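Workshop notes: shape blocks and boards

The sorting blocks for the Stunddale toy library have been reprinted, and the first sets are ready for checking. Clementina Calado has redrawn the prisms with a slightly softer edge, after Urell playgroup reported that the old ones marked their table tops. Overall height is unchanged at 46 mm, so new blocks can be mixed with old ones in the same tray.

Layer lines remain on the top faces. We tried sanding them on 2 trial pieces and the finish came out patchy, with the colour going pale where the paper had caught. Evaristo Galli prefers to leave the ridges as printed – they give small fingers some grip, and they make a cylinder easy to tell from a prism by touch.

Maple boards are still used as the base for laying out. They should be wiped with a barely damp cloth and stored flat. Please do not lean them against the radiator, as one has already bowed and had to be planed.

Groups borrowing a set should return all the blocks together, including any that are chipped. Damaged blocks are replaced from the spares drawer at Skiklow, which now holds 7 yellow and 5 green. Requests for other colours go to Lucrezia Gentile by the end of August.

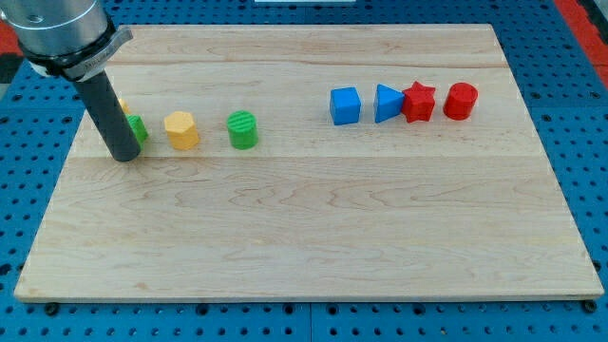
Yellow and green blocks on the maple board, with the print ridges showing on top of the green cylinder.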